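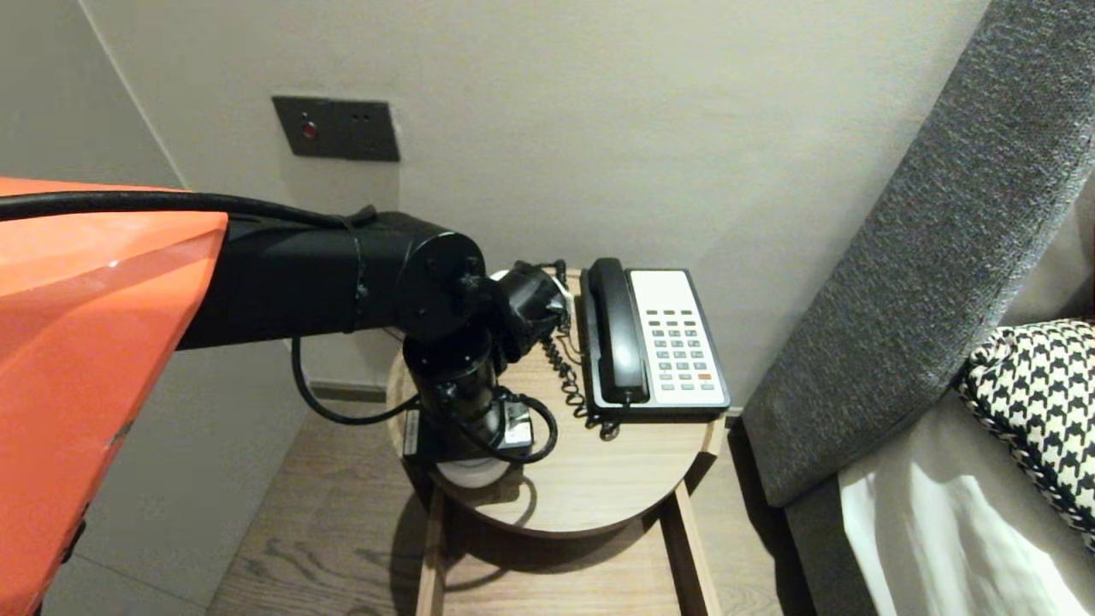 Someone at the back asked last week why small rooms feel stuffy by morning even with the door ajar, and whether it's the heat or the air itself. Both, bit of each. Start there.

Week 3 - Indoor air and sleep
Handout, read before the seminar

Stale air. A sleeper breathes out carbon dioxide and moisture all night. Window shut, door shut, levels climb. Door ajar helps a little, only if the hall has somewhere to send the air. Two openings on different sides of the house work far better than one big one.

Terms you need:
ventilation - air let in on purpose
infiltration - air getting in through gaps, uncontrolled
air change rate - room volumes replaced per hour
Don't mix up the first two, half of you did in the quiz.

Moisture. Warm air holds more of it. Meets a cold surface, drops it. Outside walls, corners, behind furniture pushed tight up. Leave a gap. Mould follows damp, not dirt (common exam mistake).

Case: Feddale terraces. 591 homes surveyed, 53 with working vents in every bedroom. Lots of the others had vents painted over or taped up against draughts. Residents said cold bothered them more than damp. Fair enough, but see the Pridmont report, section on heating costs, for what happend when both were tackled together.

Worked sum. Room of 30 cubic metres, one air change an hour, so 30 cubic metres of fresh air an hour. Halve the rate, halve the air. Now do it for your own bedroom, bring the number.

Temperature - cooler is usually better for sleep, but babies and older people need seperate advice. Not covered here, week 5.

Reading: Pridmont report, chapters on vents and damp only. Skip the appendix.

Seminar task: one page, why do people block vents? 100 words minimum, use the Feddale figures. Hand in at the start, paper copy please.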